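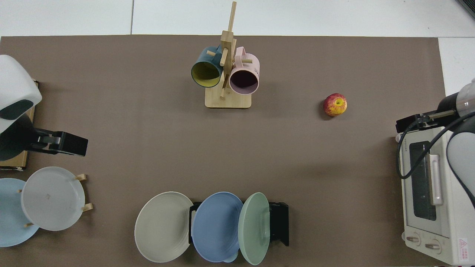 Notes on a small kitchen counter, revised

2021-12-01

I rearranged the counter in July and said I would write it up once the arrangement had stopped changing. It has mostly stopped. These are the notes, with the measurements I took and the two things I would do differently.

The usable counter is 119 cm wide between the refrigerator and the wall. Depth is the standard one, but the backsplash outlet sits low and its cover sticks out, so nothing tall can go flush against the back on the left half. The previous arrangement was a single large drainer next to the sink and everything else in cabinets. It worked badly. Plates went into the drainer, stayed there until the next meal, and blocked whatever was behind them. Mugs ended up upside down on a dish towel, which held a film of water under each rim.

The current setup splits the drainer's job between three smaller pieces: a wooden plate rack, a black metal dish rack, and a bamboo mug tree. The toaster oven stays on the right because the cord is short. An apple or two usually ends up in the open space in the middle, and I've stopped moving them.

Mug tree

I had resisted a mug tree for years on the grounds that it is one more object to wipe. In use, it takes up the area of its base and nothing else. Mine is square at the bottom with one vertical post and short pegs. Two mugs hang on it most of the time, a teal one that is yellow inside and a pink one that is maroon inside. Both dry faster than they did on the towel. The handle is the contact point, so the rim is open to the air and water leaves by whichever edge is lowest.

Stability depends on loading. With a heavy mug on one side only, the post leans a little, and a push at the top will tip the whole thing. Two mugs on opposite sides fix this. I would not buy a mug tree with a round base smaller than the spread of its pegs. Kiyoshi Kuroda has one like that, and he keeps it in a corner with a wall on two sides.

Peg angle matters more than peg length. Pegs that point up steeply hold a mug securely but require a lift of several centimeters to remove it, and the mug above gets in the way. Pegs set closer to horizontal are easier to use and easier to knock. Mine came from Grultum, a housewares shop near the station, and the angle is a reasonable compromise. Small handles are a problem on any of them. My espresso cups do not fit and live in the cabinet.

Wooden plate rack

The wooden rack is for plates that are already dry or nearly so. I keep two in it, the ones used at breakfast. The plates stand upright between pegs and can be taken out with one hand.

Wood and standing water are a bad combination. For the first few weeks I put plates in straight from the rinse, and the wood at the base of the pegs darkened. I sanded it with fine paper, let it dry for three days, and applied food-safe mineral oil. The darkening has not returned, but I have also changed what goes in it, so I can't credit the oil alone. If you want one rack for wet plates, do not make it a wooden one.

A rack like this should be checked against your actual plates before you pay for it. Plates with a deep well need more clearance between pegs than flat ones. I took a plate with me to the shop. The clerk did not seem surprised.

Metal dish rack

Wet plates go in the black metal rack. Three fit with a gap between them wide enough for air to move. More will go in if they touch, and then the inner faces are still wet in the morning, so three is the limit I use.

I timed this once, with water at the same temperature and the kitchen window closed. Plates spaced apart were dry to the touch in 161 minutes. Plates stacked against each other were not dry when I gave up and went to bed. This is one trial and should be treated as such.

The rack has no tray. I put a mat under it, and the mat is the part that needs attention: lift it every other day, dry the surface underneath, hang the mat over the faucet. A tray would be simpler to empty, but every tray I looked at had a spout intended to reach the sink, and my sink is on the wrong side.

On the coating: scratches through the black finish will rust. I have one at a weld where a knife caught it. A dab of appliance paint from Shibata, the hardware store, has held since August.

Toaster oven

It gets its own paragraph only for clearance. The manual for mine asks for a gap on both sides and behind. I measured the space on the left with the oven in its normal position and kept the racks outside it. Plates near a hot oven wall are probably fine, but wood is another matter, and the wooden rack is at the far end of the counter for that reason. The door also needs room to come all the way down. In my first layout it did not have that room, and I slid the metal rack over each time I made toast, which lasted four days.

Two knobs, no display. I clean the glass with baking soda paste and a damp cloth, and leave the inside of the door hinge alone.

Cost

I already had the metal rack and the oven. The mug tree and the wooden rack were bought together, and with the mat and the oil the total was 1,199 in store points at Grultum plus a small amount in cash that I did not record. A reader asked after the last post whether the one-piece Bolano drainer would do the same work. I have not used one. From the listed dimensions it would take up around half of the counter, and the mug hooks are on the side that would face my wall.

What I would change

First, I would get the wooden rack one size smaller. It holds more plates than I leave out, and the empty end collects mail.

Second, I would fix the outlet cover before placing anything. A flat cover would give back enough depth on the left to turn the plate rack sideways, and that would free a strip along the front for a cutting board. I have the cover. It has been in the drawer under the oven since September, along with the wrong size of screws.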